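Dishwashing Task Participants — Takness Kitchen Methods Group

Takness is seeking adults to take part in a study of how people wash dishes by hand. The work covers scraping, sponging, rinsing and stacking of everyday tableware soiled with sauces. Results will be used to revise the washing instructions issued to the small cafes and shared kitchens that Takness supplies.

The study, listed internally as Ziler, runs through August at our test kitchen on Mekar Street. Each participant attends 2 sessions. A session lasts 84 minutes, including a short break, and participants are paid at the end of each one.

Tableware consists of plates and bowls in several colors. Soil is a pink sauce prepared on site and applied before the participant enters. Sponges have an abrasive side and a foam side; participants choose which to use and when to turn the sponge over.
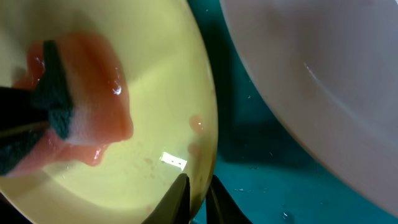 Participants work at their own speed. Staff will not correct technique during a run. Questions about the procedure should be raised before the first item is picked up or during the break. Detergent is supplied in a single mild grade, and the supply sheet with ingredients can be sent on request. Gloves are available in all sizes but are optional.

Requirements:
Age 18 or over
Able to stand at a table or counter for the length of a session
No open cuts or active skin conditions on the hands or forearms
No known allergy to tomato, dairy or dish detergent
Short or rolled sleeves; rings and bracelets removed before washing

Professional kitchen experience is neither required nor a bar to taking part. Applicants who normally use a dishwasher at home are welcome.

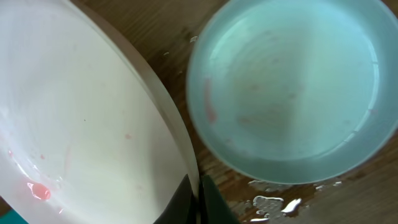
Scoring is done per item, after the participant has declared it finished. Assessors record remaining soil by position: rim, wall or floor of the dish. Thin residue is scored separately from beads and drops, and a faint streak along the inner wall of a bowl, like the reddish-pink one in the pale blue bowl, is entered as a wall trace even where there is water in the bowl. Water on the table surface is logged but does not count against the item. Participants may see their own score sheets after the second session.

To apply, complete the Ziler form at the Huamán Building front desk or request it by mail from Takness, Box 2080. State which hours suit you — morning sessions start at 9:30, afternoon sessions at 2:00. Applicants will receive a reply within 6 working days.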